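Bench Automation Working Group
Minutes of meeting held Wednesday, October 2, 2019, Prurnoswood site, Room 4

Present: Hannelore Aebischer (chair), Shiyu Jin, Kyrylo Symonenko, Carol Goodall (minutes)
Apologies: Solange Lecomte

1. Minutes of the July meeting
Accepted with one correction. Under item 3, "shall be guarded" should read "shall be risk-assessed and, where required, guarded." C. Goodall to reissue.

2. Matters arising
2.1 The comparison of the Jamden and Lanz site rules has been circulated. The two sets disagree on who may clear a stopped arm. Jamden allows any trained user; Lanz restricts it to the bench lead. The group prefers the Jamden wording, provided that training records are kept current.
2.2 S. Lecomte's note on emergency stop placement was received by email and is taken under item 4.
2.3 Itetley has not replied to the request for its incident log. H. Aebischer to write again.

3. Draft code of practice for small tabletop arms, second reading
3.1 Scope. K. Symonenko asked whether arms built from hobby servos should be covered at all. Their force is low, but they are often run without a hard speed limit in the controller. Agreed that they stay in scope. The payload threshold in clause 2 is deleted.
3.2 Terms. "Operator" and "user" are mixed throughout the draft. "User" to be adopted everywhere, with "bench lead" kept for the person who signs the setup sheet.
3.3 Fixing. The draft requires every arm to be bolted. S. Jin pointed out that clamps are adequate for short trials and that bolting damages shared tables. Revised text: the base shall be fixed so that it does not shift or tip at full reach and full programmed speed. The method of fixing is to be entered on the setup sheet.
3.4 Software limits. Joint limits are to be set before the first powered move and checked after any change of motor or bracket. The draft said "periodically," which was felt to be unenforceable.
3.5 Unattended running. Not permitted under this code. A separate procedure may be written later if there is demand.

4. Emergency stop
S. Lecomte proposed that the stop button be within reach of the user's normal position and outside the reach of the arm. Accepted. K. Symonenko noted that cutting power to an arm without brakes lets it drop, and the risk assessment must say what is underneath. C. Goodall to add this as clause 4.2.

5. Cables and surroundings
5.1 The present clause reads "cables shall be tidy." The group considered this too vague to check against. S. Jin to redraft under two headings: cables that move with the arm, and cables lying on the table.
5.2 For moving cables, enough slack is needed for the full range of every joint, and no loop may be able to catch on the gripper or a bracket. The check is to be done by hand with the power off, moving each joint end to end.
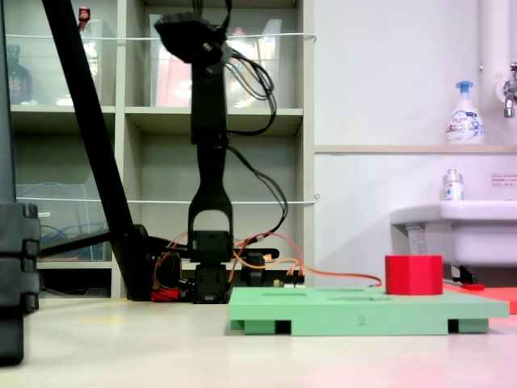 5.3 For cables on the table, the route should stay clear of the parts being handled. H. Aebischer asked for tape or clips at fixed points. K. Symonenko objected that clips get in the way when a rig is rearranged daily. Compromise: clips are required once a layout has been in use for 10 working days, and recommended before that.
5.4 Water. Benches near a sink or tap were not mentioned in the draft. Power supplies and open circuit boards are to be kept out of splash range, and the distance is to be set by the bench lead — the group declined to put a single figure in the code.
5.5 Loose items inside the reach of the arm are limited to those needed for the task.

6. Document control
The code will be filed as document 1435, issue 2. Printed copies are to be marked uncontrolled.

7. Any other business
C. Goodall asked whether the setup sheet could be cut to one side of paper. S. Jin to try a version on two benches and report.

Actions
H. Aebischer: second letter to Itetley (2.3)
S. Jin: redraft of cable clause (5.1); short setup sheet (7)
K. Symonenko: wording on joint limit checks (3.4)
C. Goodall: reissue July minutes (1); clause 4.2 (4); change of terms (3.2)

Date of next meeting to be confirmed by email.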